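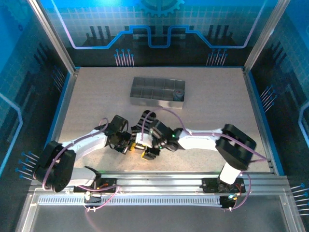
Stripy sock, grey box, plenty of compartments left.

Quick one because the kettle's on and I've got to be out by six. Moved. Finally. Everything I own is in Draltow, or most of it is, and the rest is in the back of a van belonging to Anex Removals who swear it's coming Monday.

Things I have learned about moving. Label the boxes on the side and not the top. I knew this. I've moved before and I wrote on the top anyway, then stacked them, and spent the first evening lifting boxes off other boxes looking for a towel. Dried myself on a T-shirt in the end. Old Puma one, not very absorbant.

Also don't pack the tin opener. Or the loo roll. And don't let anyone be helpful with the bedding, mine got used to wrap plates, which was fine until I wanted to go to bed.

The old flat took a whole day to clean and I still don't think I'll see all the deposit. They've already mentioned the blind. The blind was broken when I got there! I have an email about the blind. Somewhere. Cost me 40 quid for the oven man as well, and he was worth it, I'd have cried at that oven.

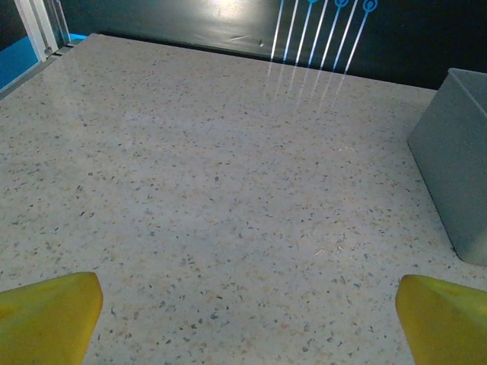
Speckled top with a faint scratch or mark on it.

New place then. Second floor, no lift, window that looks onto the bakery yard so it smells of bread from about four in the morning. Lovely for two days. Now I wake up starving. The radiators work but only in the bedroom, and the landlord says he'll bleed the others "this week", he didn't say which week.

Neighbours seem fine. One of them has a piano. Always the same bit of the same tune, stops at the same wrong note, starts again. I've begun humming it in the shower.

Bus is the 561 and it goes when it feels like it. Walking to work is nicer anyway, down past Cumia (the cafe, not cheap, good toast) and along the canal. Wet shoes most mornings.

Spent over 200 on curtains. Still a bit cross about that. They're too long.

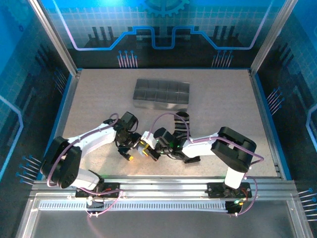

Draltow, October

Few days on. Van came, on the Wednesday obviously. Nothing broken apart from the green lamp, which I never liked - so that's one less thing to find a plug for. Found the towels. They were in with the Christmas stuff, under the extension leads, where I'd apparantly thought they'd be handy.

Internet still not on so I'm posting this from the library, they shut at five. Need to get milk and curtain hooks on the way back.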